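Print this page | E-mail this page

Our workshop room in November

I moved my small repair hobby into the new room at Avley, and some friends asked to see how it looks now. So I put together this small gallery. The white table is from Zendwood, and I like it very much – small black screws are easy to find on it.

Most of the things I keep here are for playing and controlling: joysticks, button boxes, some old pads. I put small labels and stickers on them, because in a drawer all black things look the same. The shelf from Ikden holds 24 boxes, and 8 of them are still empty.
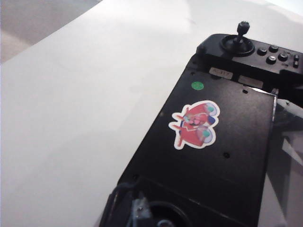 For cleaning between the buttons I use a soft dry brush, never water. Around a thumbstick it takes more patience, the dust goes deep under the cap. Stickers I leave where they are – a cartoon one makes me happy every time I sit down to work.

More pictures will come when the second shelf is ready.

Yulan Bai

Print this page | E-mail this page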